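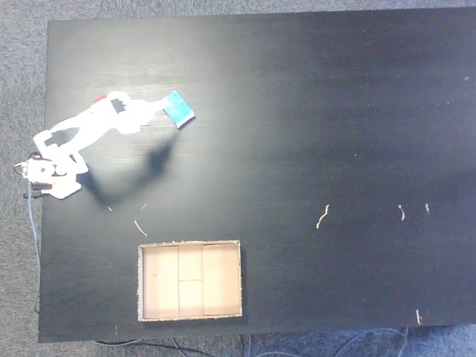 Welse fressen nachts nicht mehr – Futter schuld oder Strömung?

wabenkrötenfan
Moin zusammen, ich brauch mal eure Meinung. Mein 600-Liter-Becken läuft jetzt seit dem Frühjahr, besetzt mit einer Gruppe L-Welse und ein paar Salmlern obendrüber. Bis vor zwei Wochen war alles super, abends Licht aus, Tabletten rein, und morgens war alles weg. Jetzt liegt die Hälfte noch da, wenn ich aufstehe, und fängt an zu schimmeln. Geändert habe ich zwei Sachen: neues Futter (die Sinktabletten von Davano, vorher hatte ich immer Grurkent) und die Strömungspumpe sitzt jetzt hinten rechts statt vorne. Temperatur 28 Grad, Leitwert 177, Nitrit nicht nachweisbar. Die Tiere sehen gut aus, Bäuche sind nicht eingefallen. Was meint ihr?

Moorkienwurzel
Ich tippe aufs Futter. Meine haben Davano auch verschmäht, und zwar alle. Riecht für mich nach nichts. Geh zurück auf Grurkent und gut ist.

salmler_susi
Kann ich so gar nicht bestätigen! Bei mir gibt es Davano seit über einem Jahr und die schlagen sich drum (ok, meine fressen auch den Gurkenstrunk mitsamt Gabel, wenn ich nicht aufpasse). Neue Sorte braucht halt manchmal ein paar Tage. Ich würde eher auf die Pumpe schauen. Wenn die Höhlen jetzt voll angeströmt werden, kommen sie vielleicht weniger raus. Wo liegen denn deine Tabletten, wenn du sie morgens findest?

wabenkrötenfan
Gute Frage – die liegen tatsächlich alle links vorne in der Ecke, wo vorher keine hingekommen ist. Ich werfe sie aber an derselben Stelle rein wie immer.

salmler_susi
Na siehste. Die treiben beim Absinken weg und deine Welse suchen am alten Platz.

Moorkienwurzel
Welse riechen Futter durchs ganze Becken. Wenn die Hunger hätten, würden sie in die Ecke schwimmen, das sind anderthalb Meter. Ich bleib dabei, das Zeug schmeckt denen nicht. Und 28 Grad Dauertemperatur finde ich nebenbei gesagt auch grenzwertig, kommt drauf an, welche L-Nummer das ist.

Kiesgrubentaucher
Wie viel fütterst du denn überhaupt? Ich frag nur, weil die meisten hier viel zu viel reinwerfen. Wenn morgens was liegt und die Bäuche rund sind, dann sind sie satt. Bei mir gibt es zwei Fastentage die Woche und ich hab noch nie einen verhungerten Wels aus dem Becken geholt.

wabenkrötenfan
Acht Tabletten abends, dazu mal Zucchini. Bei Grurkent waren es auch acht, aber jetzt wo du es sagst: die von Davano sind deutlich dicker. Hab eben mal beide auf die Küchenwaage gelegt und ja, das ist fast das Doppelte. Hmpf. L-Nummer ist 46, deshalb die 28 Grad, die wollen es ja warm.

Moorkienwurzel
Bei L46 nehme ich das mit der Temperatur zurück. Das mit dem Futter nicht.

Kiesgrubentaucher
Fast das Doppelte, da haben wir es doch. Halbier die Menge und mess mal Nitrat, das dürfte auch hochgegangen sein.

panzerwels89
Ich häng mich mal kurz rein, weil hier gerade Leute mit 46ern sind: Hat jemand Erfahrung mit den Tonhöhlen von Villalobos? Die gibt es in drei Längen und ich weiß nicht, welche ich nehmen soll. Meine Männchen hocken bisher alle in Schieferspalten und ziehen nichts groß. Außerdem will mir der Händler gleich noch die Censide-Pumpe mit 712 Litern die Stunde dazu verkaufen, angeblich für bessere Strömung vor den Höhlen.

salmler_susi
Die mittleren nehmen, die langen sind eher was für größere Arten. Und bitte hinten geschlossen! Zur Pumpe kann ich nichts sagen, wie groß ist dein Becken?

panzerwels89
80er Standardbecken, 112 Liter.

Kiesgrubentaucher
Dann spar dir das Geld. Ein ordentlicher Luftheber vor den Höhleneingang und fertig, mache ich seit Jahren so. 89 Euro wollte mein Laden für die Censide haben, dafür kriegst du einen ganzen Stapel Höhlen.

Moorkienwurzel
Sehe ich anders. 46er stehen auf Strömung und Sauerstoff, und ein Luftheber blubbert zwar nett, schiebt aber kaum was. Ich hab die Censide in einem ähnlich großen Becken laufen, gedrosselt natürlich, und seitdem hatte ich zwei Gelege. Muss nicht an der Pumpe liegen, klar. Aber leise ist sie auch – steht bei mir im Schlafzimmer.

Kiesgrubentaucher
Gedrosselt, also kaufst du die Leistung und drehst sie dann weg. Jedem das Seine :-)

wabenkrötenfan
Kleines Update von mir: Ich füttere seit Samstag nur noch vier Tabletten und hab die Pumpe ein Stück höher gehängt, sodass sie mehr an der Oberfläche entlang drückt. Heute früh um sechs lag noch eine halbe da, sonst alles sauber. Nitrat war bei 40, hab gleich einen großen Wasserwechsel gemacht. Ob es jetzt die Menge oder die Pumpe war, weiß ich natürlich nicht, war wohl blöd, beides gleichzeitig zu machen.

Moorkienwurzel
Oder sie haben jetzt so viel Kohldampf, dass sie sogar Davano fressen.

salmler_susi
Du gibst aber auch nie auf, oder? Freut mich jedenfalls! Lass es mal zwei Wochen so und berichte. Und @panzerwels89, mach für die Höhlen doch bitte einen eigenen Thread auf, da hätte ich nämlich auch noch ein paar Fragen.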